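January, 7:40 am, bench 2. Hide glue vs. the Boltomer liquid, round 3

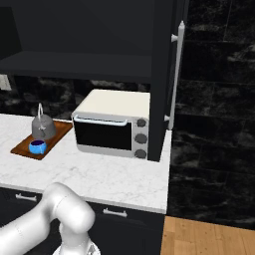 Carrying on from the last round. Question is still whether the liquid stuff is good enough for chair repairs or whether we keep cooking glue every morning. Shirin says keep cooking. I'd like to be able to sleep till 7.

Stock: beech offcuts from the Trimwood bin, all planed same morning. Paired them up by grain as best I could. 16 pairs total, eight per glue. Lap joints, one inch overlap, two clamps each. No toothing this time, last round muddied things because half were toothed and I didn't write down which half. Dumb.

Hot glue: soaked overnight, pot up to temp by 8:15. Held it at 140 F, drifted to 152 once when I was on the phone with Zivero about the bandsaw tires (still not shipped, call back). Took it off the heat, let it come down. Skimmed twice. Consistency ok, runs off the brush in a string then breaks to drops. Slightly thin if anything.

Liquid: new bottle, opened today. Old bottle from round 2 smelled off and stayed tacky on the test scrap two days later, so those numbers are probably junk. Stood the new one in warm water 20 min before use. Lot no. is on the masking tape on the shelf.

Open time
- hot: barely a minute before it skins over. Shop was 60 F, too cold really. Warmed the wood on the radiator for pairs 5 through 8 and that made a huge difference, should of done it from the start
- liquid: plenty. Could fuss with alignment, wipe, reclamp. Pair 3 slid when I tightened up, had to back off and redo it

Squeeze out was even on the liquid. On hot pairs 1 and 2 there was almost none along one edge, so I expect those to be weak. Marked with a red X. Not pulling them from the test but will note it.

10:30. All clamped, left alone. Went and did the Parsa stools in the meantime. Four of the six have somebody's old yellow glue in the sockets and it has to be scraped out before anything else will stick. Vinegar on a rag softens it, slow. The fifth has a cracked rail, needs a new one, don't quote until I find out if they want it matched. Finish looks like shellac, alcohol test on the underside of the seat took it right off.

Next day, 9 am. Clamps off. Shop got down to 48 overnight, heater timer was set wrong again. Left everything one more day before breaking.

Day after, 1:15 pm. Breaking. Used the lever rig with the spring gauge, readings in lb at the hook. These aren't real shear numbers, only good against each other.

| pair | hot | liquid |
|---|---|---|
| 1 (X) | 214 | 371 |
| 2 (X) | 240 | 358 |
| 3 | 352 | 301 |
| 4 | 347 | 366 |
| 5 | 389 | 349 |
| 6 | 381 | 362 |
| 7 | 378 | 340 |
| 8 | 384 | 355 |

So, warm wood wins. 5 to 8 hot all tore fiber, clean glue line on 1 and 2, mixed on 3 and 4. Liquid mostly failed in the glue with a bit of fiber. Pair 3 liquid is the one that slid.

Note from Shirin Sharifi, in pencil on the sheet: "warm the parts and quit complaining." Fine. But she agrees the liquid is ok for stuff with lots of joints to line up at once, like the stools.

For now: hot glue for anything that takes a load, parts warmed first. Liquid for slow assemblies, date written on the bottle when opened. Toss after a year, no arguing.

To do
- heater timer!!
- round 4, creep test, hang weight on the joints for a month
- try a pinch of urea in the hot glue to buy some open time
- order more brushes, the cheap ones shed hairs in teh pot
- scrape the last two Parsa sockets before the weekend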